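Currency union with an uneven reserve split – does the Jillura communiqué hold up?

We use cookies to remember your settings and measure traffic. By continuing to browse you accept our cookie policy. Accept | Manage

Posted Saturday, June 29, 2019

tallow_deck
The closing text from the Jillura meeting is out. The members agreed to a pooled reserve facility, with contributions weighted 40 percent on output and the rest on trade share. Drawings are capped at two times a member's paid-in amount. I have read it twice and cannot find a trigger clause. Paragraph 26 says support is available "in circumstances of exceptional pressure" and leaves it there.

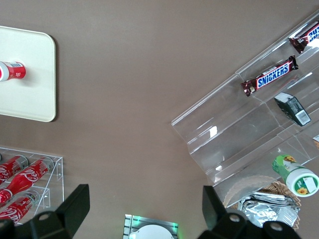 ferric9 replied that the missing trigger is deliberate. A hard threshold on the exchange rate tells the market where to push. The earlier draft had one, and Midance objected to it in writing. What matters is who decides, and paragraph 27 gives that to the finance ministers by qualified majority.

tallow_deck
Qualified majority of what, though? The voting annex has not been published. If it follows contributions, Midance and Ackah can block any drawing between them.

oldquorum
It follows contributions. The annex to the previous agreement did, and the new text says the earlier rules apply "except where amended." Nothing in the communiqué amends them.

ferric9
Agreed on the carry-over, but the contribution weights have changed, so the block has changed too. Under the old formula Ackah had more weight than it does now. Trade share moves votes toward Imora because of the port traffic. I would not assume the two of them still have a blocking minority until the table is out.

northgrid_b
You are all skipping the cap. Two times paid-in is small. Imora's short-term external debt is well above what it could draw, even if every minister voted yes the same afternoon. The facility does not cover a sudden stop. It covers a bad quarter.

tallow_deck
The cap can be lifted for a second drawing, paragraph 31.

northgrid_b
With a program attached. Read the next sentence. A second drawing requires an agreed fiscal adjustment, and those take months to negotiate. The first tranche would be gone by then.

oldquorum
I disagree with northgrid_b on the purpose. These pools are rarely sized to meet the whole gap. They are there so outside lenders see some shared exposure before they commit their own money. On that measure a multiple of two is ordinary.

northgrid_b
Then the communiqué should say so. It says the facility will "ensure the liquidity needs of members are met." That is a different claim, and a testable one.

ferric9
Communiqué language. The operative text is the agreement, which goes to the legislatures in August. Four have to ratify before any money is paid in.

sable_index
Four of how many votes, or four members regardless of size? The English version says "four members." The summary on the Ackah ministry site says "members representing a majority of contributions." Those are not the same test, and a group of four small members would pass one and fail the other.

oldquorum
I had not seen the Ackah version. The signed text governs, but it is an odd thing to get wrong in a ministry summary.

ferric9
Could be a leftover from the draft. The draft used a contribution test for entry into force – I have a copy and can check the wording tonight.

tallow_deck
Please do. If the contribution test is still in the signed text, Midance can hold the whole thing up by scheduling its vote late, and the trigger question is moot until it votes.

sable_index
I still think paragraph 26 is the weaker part. Entry into force will be settled one way or the other. "Exceptional pressure" will be argued over at every drawing.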